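How to Quiet a Noisy PC: Fan Curves, Cable Routing and Fixing That Annoying Hum

I love quiet computers. My desk at home is close enough to the tower that I could hear every little ramp-up of the fans, and one Wednesday evening I finally sat down to do something about it. The machine went from a steady whoosh to something I have to lean in to hear, and I bought nothing at all! If you've already got decent fans in your case, there is a lot of silence waiting for you in the settings.

What you need

A Phillips screwdriver with a long shaft, a handful of reusable cable ties, a soft brush, and access to your motherboard's fan settings. I used the Wuvport fan utility because I like its graph (you can drag the points with the mouse), but every step works from the BIOS screen as well. My case is the Riis mid-tower with the solid side panel. Yours will have its fan headers in different places, so keep the motherboard manual open.

Step 1: Find out which fan you're hearing

Shut the machine down, switch off the power supply at the back and open the side panel. Start it up again with the panel off and keep your fingers and sleeves well away from the blades. Now go into the fan settings and raise one fan at a time to full speed while the rest stay low. Listen for character as well as volume. A smooth rush of air is normal. A buzz that comes and goes usually means something is touching or rattling, and a low drone tends to come from the whole panel vibrating along with the fan.

Mine was the rear exhaust. I'd been blaming the front ones for ages!
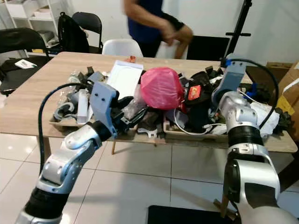
Write down what each header controls while you're at it. Motherboards label them things like CHA_FAN2, and you will not remember which is which next month. I stuck a strip of masking tape inside the panel with all of them listed, and I've used it every single time I've opened the case.

Step 2: Clean and reseat

Power off again and unplug. Hold the blades still with a finger and brush each one, front and back, along with the grille behind it. Then loosen the four screws of the noisy fan by half a turn each, let it settle, and tighten them diagonally, like the lug nuts on a wheel. Snug is plenty. Overtightened screws pull the frame slightly out of square, and that alone can give you a faint ticking.

Step 3: Tame the cables

Fan leads are thin and springy and they love to drift. Route each one toward the nearest tie-down point, leave a little slack at the connector, and fasten it before it gets anywhere near the blades. Extra length goes behind the motherboard tray. Don't wrap it tightly around itself, just fold it loosely and tie it once.
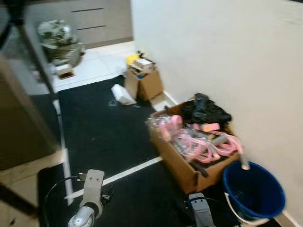 Check the clearance by turning each fan slowly by hand through a full rotation with the power off. You should feel nothing but the bearing. Pay special attention to any lead that leaves its connector in a wide loop, because that shape always wants to swing. Look at the thin black cable in the photo, arching out to the left of the gripper and curving back down: inside a case, a loop like that needs one tie at the top of the bend and another close to where it comes down. Once you've got both points held, give the cable a gentle nudge and see if it springs back to the same spot.

Step 4: Build a gentler fan curve

Now for the fun part! Most default curves react to every tiny temperature spike, so the fans surge whenever you open a browser tab. Set the curve flat at the bottom, then let it climb gradually. I keep my case fans at their lowest stable speed until the processor reaches 71 degrees Celsius, and only then does the slope get steep. Check the limits for your own chip before you copy that number.

Then find the setting called step-up time, smoothing or hysteresis - the name varies. Mine is set to 7 seconds. This one change made more difference to my ears than everything else put together.

Step 5: Test under load

Close the case, run something heavy, and watch the temperatures until they level off. I use the Pamia render test because it's repeatable. If the readings keep climbing, raise the middle of the curve a little and run it again. My friend Aníbal Huanca needed three tries with his small case, and he's thrilled with it now.

Save the profile under a name you'll recognize, and take a screenshot of the curve too. A BIOS update can wipe the lot.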